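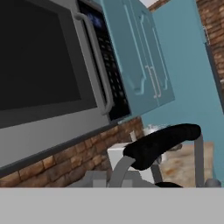

The Drariveck Open Day is a public demonstration of household robotics held by the Indell workshop in Drariveck. The most recent took place on 15 August 2026 and was given over to kitchen work in simulation. It drew 299 visitors, the largest attendance so far.

Background

Indell began opening its doors to the public as a small December event for local schools. It moved to the summer when the workshop took over the ground floor of the Rana building, where there was room for seating and a large screen. Kastriot Stan has organised the day since the move.

Earlier open days were built around parcel sorting. The change to kitchens followed the start of Dredow, the workshop's project on robot arms that work at a household stove and counter.

Demonstration

The main session was run 11 times during the day, each showing lasting some 30 minutes. Visitors watched a robot arm at work in a computer-rendered kitchen with teal cabinets, a brick backsplash and a marble-like worktop.

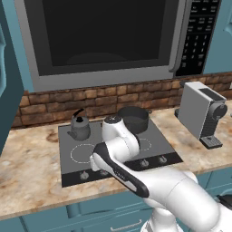 Stan gave the commentary himself. He spent most of it on reach: how an arm gets to the front of a cooktop when pots stand at the back, and how little space is left for the gripper near the control knobs. He also explained why the team tests in simulation first — a bad movement there costs only the time needed to start again.

Each showing included views from close to the gripper as well as wider views of the kitchen. Questions were taken at the end, and many concerned safety around hot pans and the price of a home system. Indell gave no price and said that Dredow was a research project with no product planned.

Other activities

A side room held 2 desks where visitors could steer a simulated arm with a hand controller. Children under eight had to be with an adult. The workshop also handed out a short printed guide to Dredow, later placed in the Drariveck town library.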